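Mohsin Sial
Search posts, people, tags

I want to write down what I learned in July about time stamps in a robot arm stack, because I lost many days on it and I think other people are losing the same days. It will be a long thread. Please be patient with my English.

The setup first. We have a simulated apartment where an arm works on a table full of household things. The planner is called Hanness, it is our own. The simulator side is Pandmont. The small tool that records and replays everything is Ormsby, and I am the one who maintains it.

The control loop runs at 1000 Hz. The cameras run at 30. Everything I will say comes from the distance between these two numbers.

The complaint came on a Wednesday. A colleague wrote to me that Hanness is "shy". It was asked to bring the gripper over an object and it stopped too early, or it made a large detour, or it said there is no path. On the same table, with the same start position, it sometimes succeeded without any trouble.

My first idea was the random seed. Our planner is sampling based, so two runs are never the same if you let the seed free. I fixed the seed. The shyness stayed, and it was still not the same from run to run. This should be impossible, so I was almost happy. An impossible thing is easier to search than a rare thing.
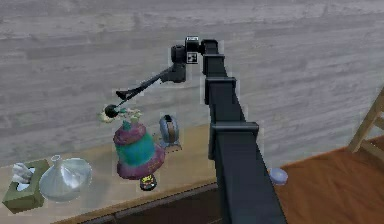 Hover pose over the flower-like items, table scene, simulator render.

The hover pose is our standard test. The gripper has to arrive directly above the target and stay there, with nothing on the table touched. The target is a bell-shaped decoration with those pale yellow and green pieces on the top, so the height that matters is the height of the pieces. If you plan with the height of the body alone, you come down into them.

In this position the forearm goes down diagonally and passes through a lot of free space. You would think that it is an easy one. There is the domed container next to the bell, but the forearm comes from above and it should have room.

So why was the planner refusing? I asked Ormsby to dump the collision world at the moment of refusal. I recommend to do this before any other thing. I did it after two days of reading the planner code, which was the wrong order.

In the dump there was a cloud of small occupied cells hanging in the air, along the forearm. No object was there. The planner saw an obstacle touching the arm at the start state, and a start state in collision is rejected immediately.

Those of you who did this work already know the name of it: the self filter. Before the depth points go to the map, you must remove the points that belong to the robot. You take the joint angles, you compute where each link is, you delete the points inside the links, plus some padding.

Our self filter was correct. I checked it with a still arm and it removed every point. I checked it also on the old logs of a slow arm, and it was nearly perfect.

With a fast arm it was leaving a thin skin of points on one side of the forearm. Always the side the link was moving away from. When I saw this I stopped looking at geometry and started to look at clocks.

The filter was asking for "the latest joint state". It is a very natural thing to ask! But the depth image was rendered some time before, then it waited in a queue, then it was converted to points. When the filter received it, the arm was already in another place. We were deleting the arm of now from a picture of before.

With a control loop at 1000 Hz the latest joint state is always very fresh. This made it worse in a way, because the fresh state was further from the image. I had a slower loop last year and the bug was probably there too, hidden in the padding.

The fix in one sentence: ask for the joint state at the time stamp of the image, and interpolate between the two neighbors. The buffer for this was existing already. The filter simply did not use it.

I should say what happened next, because the fix did not work on the first try, and I think this part is more useful.

After the change, the skin of points moved to the other side of the link. It was thinner, but it was there. So now we were deleting the arm from too early.

The reason was in the stamp. The simulator has two moments when it can stamp an image: when the render is requested and when the render is finished. The joint state was stamped with simulation time, which is clean. The image was stamped at the request, but the arm took more physics steps before the renderer read the poses.

I wrote to the Pandmont people and they were kind. They now copy the poses and the stamp together, in one lock. It is a small patch. If you write a simulator, please do this from the beginning -- a stamp must belong to the data and it must be taken with the data.
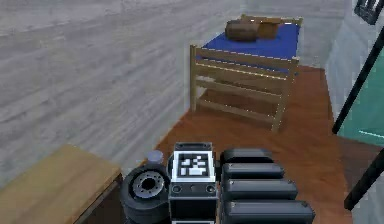 (Render: Pandmont simulator, apartment scene / M. Sial)

Now about the markers, since I use them in the next step. There is a square black-and-white marker on the top face of a black housing on the arm. From this view you look over the arm into the room, to the bed with the blue mattress, and the marker is near and large. It is a good view for measuring.

In simulation you know every pose exactly, so a marker looks like a waste. I kept it for one purpose. The marker detector sees only the image. The kinematics sees only the joint angles. If both are asked for the same moment, they must agree about where the housing is. If they disagree only while moving, you have a time problem.

So I made it a test. Move the arm with a sine wave on one joint, detect the marker in each image, compute the same pose from the joints, and shift one signal until they match best. The shift is your clock error. Ormsby does this now with one command and prints the result in milliseconds.

A still arm cannot show you this error. I repeat it because we had a calibration test in our nightly build for a long time, and it was always green, and it was always done with the arm standing still.

A bed at the back of the room is also helpful, although it sounds strange. Near things are hidden by the arm often. A far thing with a flat surface stays in the map, and if its edge becomes blurred when the camera moves, then your camera pose is late. I look at the edge of the mattress in the map before I look at any number.

Back to the table for a moment. After the clock was repaired I still had one false problem, with the glass vessel that lies on its side. Our depth noise model treats transparent things badly on purpose, so its points come and go. The planner received a slightly different world each time. This is a separate issue and I do not want to mix it with the first one.

For glass, we now keep an occupied cell for longer before we let it go free. It makes the map slower to forget. I am not fully satisfied with this solution. When a thing is really removed from the table, the planner continues to avoid its ghost for a while.

I then ran 1000 replays of the hover test on the recorded logs, before and after. Before the fix, the "start state in collision" message came again and again. After the fix it did not come in any replay. The long detours became less, but they did not disappear, and I believe the remaining ones are from the glass.

We also reduced the padding on the links. It had been increased several times by several people, me included, each time to make some strange failure go away. Reading the commit history of this one parameter was a bit embarrassing. With smaller padding the gripper can go between the bell and the domed container.

Some questions I received while posting:

"Why not just slow down the arm?" You can, and we did it for the demo at Stitusgate. It hides the error well. The error is still in the code when you go fast again.

"Does this matter on real hardware?" More, I think. A real camera has exposure time, a driver and a cable, and the stamp is often put by the driver when the image arrives. You need to measure this delay. The sine wave test is good for it, if you have a marker on the arm.

"Can the planner be made robust to it?" Partly. Hanness now can ignore contact at the start state if it is shallow and the first motion leaves it. I put this behind a flag and the flag is off by default. I prefer a planner that refuses loudly.

"Which interpolation?" Linear on the joint angles. Our states are so dense that I could not measure any difference with a spline. For the camera pose, use a proper rotation interpolation and do not average the matrices.

If you want to check your own stack today, search your code for every place that asks for the "latest" transform or joint state. Write each one on paper and ask what data it is combined with. I found two in our code that were correct. The others I had to change.

The next thing I will work on is the forgetting of the map, for the glass. If somebody has experience with transparent objects in an occupancy map, please write to me, also if your answer is "we gave up".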